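Section 4: House rules for handheld gripper sessions

I wrote this part of the guide after our March round, when we had to throw out a whole afternoon of takes and I was pretty grumpy about it. Most of what follows is just good practice that we'd been doing by habit and never put on paper. If you've worked with the Skurel grippers before, you'll know half of it already. Read it anyway, please! The numbers changed.

These rules apply to anyone holding a gripper at a Nemlow bench, visitors included. They don't cover the fixed arms (that's Section 6, and Yhon Huamán owns it, so bug him and not me).

4.1 Before you pick anything up

1. Check the sign-out sheet and write down the gripper number. It's on the sticker under the handle.

2. Look at the finger pads. A nick you can feel with a fingernail means new pads. Don't talk yourself into one more session, I've done that and regretted it.

3. Wipe the lens with the gray cloth in the drawer. Paper towels scratch it.

4. Squeeze the trigger all the way and let it go, slowly, five times. You want the same smooth pull each time. If it sticks partway, hang a red tag on it and take another one.

5. Check the battery. Under 80 percent, swap it. You'll get through a long session on less, probably, but then the next person starts with a dead one and comes looking for you.

Note: The knob on the side sets the closing tension. Leave it where you found it unless your task card gives you a different setting. If you do change it, write it on the sheet.

4.2 Gloves, sleeves and cables

Gloves are up to the task card. When the card says gloves, wear the plain dark knit ones in your own size, because a baggy fingertip will find its way into the hinge sooner or later. Sleeves go above the wrist or get tucked under the glove cuff. Rings off, watches off, lanyards in a pocket.

CAUTION: Keep your free hand away from the pads while the trigger is moving. The grip is stronger than it looks and it doesn't know a pinky from a jar lid.

Run the cable along the outside of your forearm and clip it at the elbow. I like a little slack at the wrist (a fist's worth), so you can turn your hand over without tugging on the plug. If you feel a pull, stop and fix it before you go on. Please don't just finish the take!

4.3 Setting up the table

1. Clear the table down to the white surface. Coffee goes on the shelf behind you, always.

2. Tape down the edges of the mat if you're using one.

3. Put out only the items on the card. Extra stuff on the table makes extra work for whoever labels the takes.

4. Keep items under the weight limit on the card. For the small Agudelo pads that's 430 grams, contents included. Weigh anything you're not sure of, the kitchen scale lives next to the printer.

5. No glass, no blades, no open liquids. Food packaging is fine as long as the lid is on and it's been checked for sharp edges.

Note: If an item has a person's name, address or phone number on it, it stays off the table. Shipping labels are the usual culprit. Store labels and printed artwork are okay.

4.4 Handling containers

Tubs and jars get their own set of rules, mostly thanks to the lids.

1. Check that the lid is seated before you lift. Press around the rim with your thumb.

2. Bring your hand in slowly and get contact on both sides before you add any force.

3. Lift straight up first. Tilt second.

4. When you tilt, turn from the forearm and keep your wrist quiet. You'll get a cleaner motion and your wrist will thank you by the end of the day.

5. Clear plastic flexes. Once you see the wall bow in, you're squeezing too hard, so back off a touch.

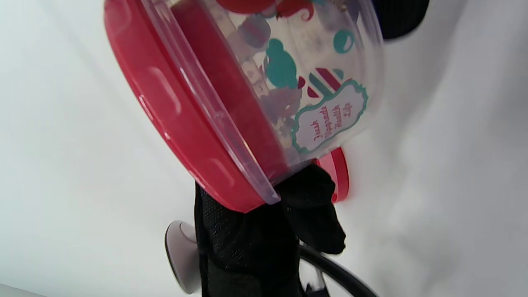 Reading time: 4 min

With a wide lid like the red one on this clear container, it's easy to tip it steeply and lose track of where the rim is. Go by the molded grip recesses along the edge of the lid. I pick one before I start turning and keep my eye on it the whole way around, and it helps more than I expected.

CAUTION: Don't use the lid as a handle. Support the body of the container, even for a short move.

6. Set it down flat, let go completely, and pull your hand back a few inches before you end the take.

4.5 When something gets dropped

Let it fall. Really! Grabbing for it is how people bang their knuckles and yank cables. End the take, mark it D on the sheet, check the item for cracks, and start over. After 2 drops in a row on the same item, stop and look at the pads.

4.6 Breaks and wear

Take a break whenever your hand gets tired, and swap hands only if the card allows it. Pads get replaced at 1,000 cycles no matter how good they look. The counter is in the Zalletti menu under Service, and you have to reset it by hand after the change. I forget this constantly, so there's a note taped to the drawer.

Last updated 12 October 2020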